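Home / TV on Disc / Reality / Family Shows

Meet the Lưus: The Complete Series (DVD box set)
Gotus Home Video
Item no. 383
In stock, ships from our warehouse
Page updated May 9, 2018

28 episodes. One bowling alley. A marriage that may or may not survive the second disc.

If you missed Meet the Lưus when it was on, you probably had plans on the night it aired, and good for you. The show followed Danny and Carol Lưu, owners of Stonley Lanes, as they tried to run a family business with Carol's mother, Danny's ex-wife and a camera crew all using the same bathroom. It was sold to viewers as a heartwarming look at small-town life. By the third episode Danny had thrown a shoe at a vending machine and the word "heartwarming" was gone from the ads.

The box set has every episode in the order it was shot. On TV they were shuffled, so Carol moved out, threw a surprise party for Danny, and then moved out again wearing the same jacket. Watched in the right order, the story makes a good deal more sense. Danny comes off worse.

What's in the box

Discs: 7
Running time: 1738 minutes, plus extras
Extras: 240 minutes
Picture: widescreen
Sound: stereo, and you will want the volume down for the Thanksgiving episode
Subtitles: English
Region: 1
Also included: a fold-out family tree, which you will need

The extras

Most reality box sets pad things out with a photo gallery and a trailer for some other show. Gotus has at least gone down to the basement and opened some boxes. You get the full reunion special, including the part where the host asks for a break and doesn't get one. You get the unaired pilot, in which the Lưus own a car wash and seem pretty happy. There is a commentary track on the wedding episode from Carol and Danny's ex-wife, Tina, who by that point got along better with each other than either did with the groom. They spend most of it on the cake.

Deleted scenes run long. One is an argument over a coupon that lasts longer than some of my relationships.
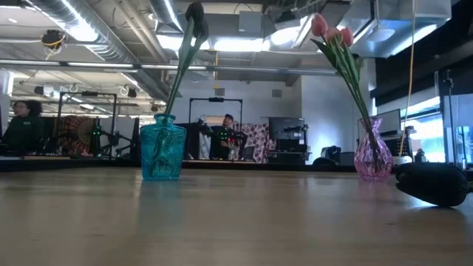

Thoa Hà
TV buyer, Dandirlow Discs

I have watched the whole thing twice, once for work and once with no excuse at all. A few notes for anyone on the fence.

Start with disc one, but don't judge it by disc one. The producers clearly thought Danny was the star, and they give him a lot of speeches into the camera from the seat of his truck. He says "at the end of the day" in nearly all of them. Around the middle of disc two somebody in the editing room notices that Carol's mother is funnier than everyone else put together, and from then on she's in every scene, usually eating.

The big romance on disc four is between Tina and the guy who fixes the pin machines. I won't say how it goes. I will say that he proposes during league night, over the PA system, and that the league doesn't stop bowling.

Disc six is the one people ask me about. It's the famous walkout, the one that got clipped and passed around until no one remembered what Carol was mad about. The full version explains it. She was right, mostly. She was wrong about the dog.

The last episode was filmed in July and has a fake Christmas in it. Everybody is sweating in sweaters. I find it very moving, though I've been told that's just me.

Good to know

The menus are slow and play four seconds of the theme song over and over until you pick something. Pick something.

The songs in the karaoke episode have been swapped out for rights reasons. Danny's mouth is doing one song and the speakers are doing another. He's no worse off for it.

There's no Blu-ray, and we haven't heard of plans for one.

Shipping and returns

We ship boxed and padded. Unopened sets can come back within 30 days. Opened sets can be swapped for the same title if a disc is bad. We can't take one back over how the marriage turns out, and yes, we have been asked.

Add to cart
Add to wish list
More from Gotus Home Video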